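Reviews > Kitchen and Breakroom > Mug Storage
Overview Ratings Care Archive
18 January 2018 | Reviewed by Lizeth Quispe

Maron Mug Tree: Review for Shared Kitchens

The Arboleda Residence Office provides a small kitchen on each of its 5 floors. Cupboard space in these kitchens is limited, and residents have asked for a way to keep mugs within reach. The Maron mug tree was placed in the second-floor kitchen in August and has remained in daily use. This review records our findings for offices considering a similar purchase.

Construction

The Maron has a square base in a light, honey-colored finish with softly rounded edges, and round wooden dowels that serve as arms. Assembly took one member of staff a few minutes. The printed instructions are brief but adequate, although the drawing for the upper arms is too small to be read comfortably. All parts fit on the first attempt, and we have not had to tighten anything in the months since.

Capacity and stability

Our standard test mug weighs 400 grams, which is heavier than most residents own. The arms held it without visible bending. When 2 such mugs were hung on the same side with nothing opposite, the tree leaned slightly but did not tip. We recommend that users load opposite sides in turn. Mugs with narrow handles are more difficult to place, and very small espresso cups tend to slide toward the upright.

The tree was compared with the Dekau wire rack purchased in the previous year. The Dekau holds more mugs, but it occupies a greater part of the counter and has left marks on glazed handles. Residents who used both expressed a clear preference for the wooden arms. 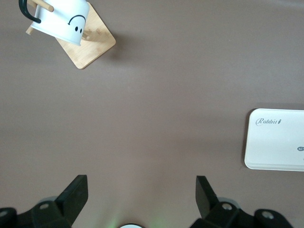 Care of the wood requires some attention. The base should be wiped with a damp cloth and dried promptly, and mugs should be drained before they are hung. Niloufar Yazdani of the housekeeping office noted a faint ring on our sample after a wet cup was left standing on the base over a weekend. Light sanding removed most of it. A coat of Grutine board oil was then applied, and no further marks have been reported.

Recommendation

The Maron is recommended for kitchens serving a small group. Larger floors will need a second unit or a wall rail. Offices may request the loan of our sample under catalog number 239 before placing an order. Replacement arms are sold separately by the supplier and should be ordered together with the tree.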